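Print this page | E-mail this article

Search reviews: enter keyword Go

Review: the Tokov method for teaching disassembly

April 13, 2023

Tokov is a training recipe for robot arms that take apart old desktop computers. Issa Karam and I tried it on drive removal, using 60 demonstrations in place of the 600 our old method needed. 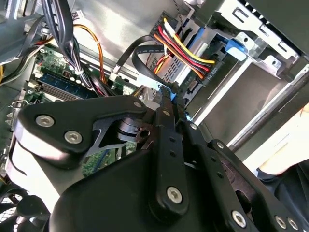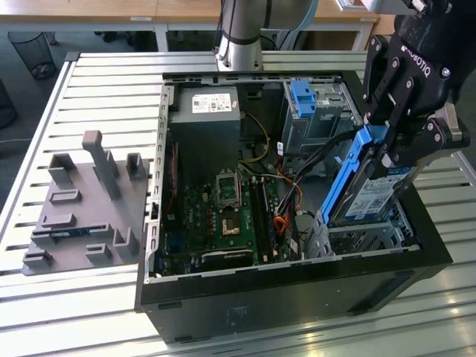
The main idea in Tokov is to learn from corrections. A person steps in when the arm goes wrong, and the policy is retrained on those moments only. We ran 27 trials on a tower laid on its side, and the arm finished 20 of them. Mertens, our earlier baseline, never got past half. Drives in a blue plastic caddy, like the one coming out of its bay at an angle in the second picture, gave the best results. Cables are still the weak point. With a SATA power lead plugged in, the policy pulls too early unless it has seen that case model before.

Setup took an afternoon. The manual is thin on camera calibration and the retraining script fails without a clear message if a log is missing. I would use it again for drives, but not yet for memory.

Edileuza Falcão, Curbridge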